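Zitasska at Gemcombe, who's going and what will they play?

Lestorau wrote:
So the support has finally been announced and it's Brândușa Tudose, which has made my whole week! I saw her in April in a room that held 40 of us and she had grown men sniffling into their pints by the second song. Zitasska are doing 2 nights and I've only managed tickets for the first, so I'm pinning everything on them playing the old album then.

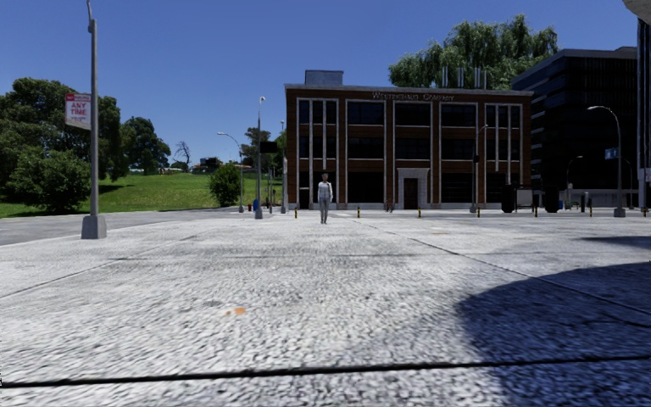 My sister reckons they'll save it for the second night, but she said the same last tour and was quite wrong, bless her.

tomasgran wrote:
Lovely to see so much excitement, but I'm with your sister, I'm afraid. They always treat the first night as a warm-up and keep the long songs back. I do hope I'm wrong, for your sake.

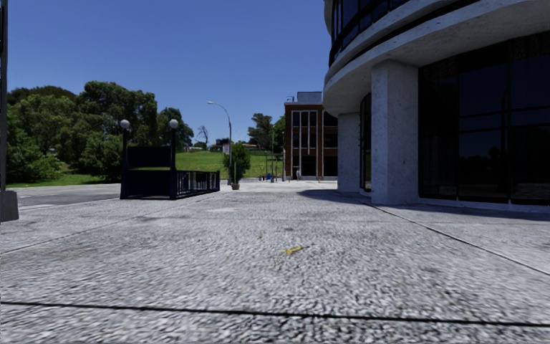

Out on the paving, near the curved building

Lestorau wrote:
A warm-up at £40 a ticket! No, I won't have it. The last first night I went to had 7 songs off the old album (I wrote them on my hand) and a very long "Toma" to finish.

A few things for anyone coming along:

1. Eat beforehand, the queue for chips is dreadful.
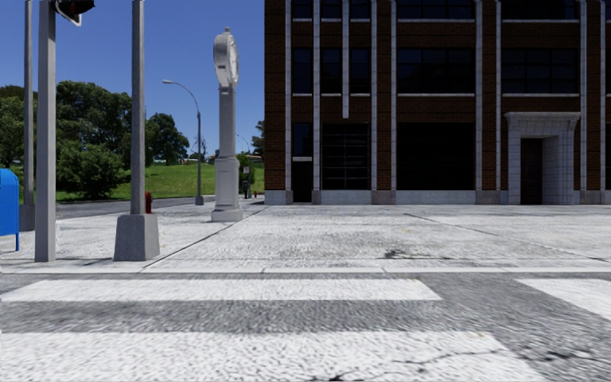
2. Bring a proper coat, even if you're planning to dance.

3. Get in early for Brândușa, please. It's such a shame when people talk through the support.

pipandmabel wrote:
Agree with all of that except the coat, you'll boil! Leave it at home and shiver for ten minutes, that's what we do. And I'd swap "Toma" for almost anything else, sorry, it goes on for ever.
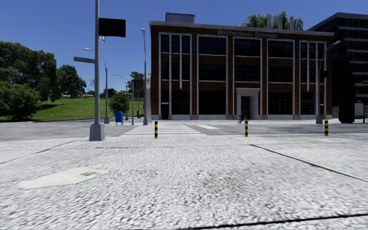

Brick front with the Westinghaus Company lettering

tomasgran wrote:
Take that back about "Toma", Pip. We had it at our wedding, all eleven minutes, and my nan danced to the end. See you both by the merch table?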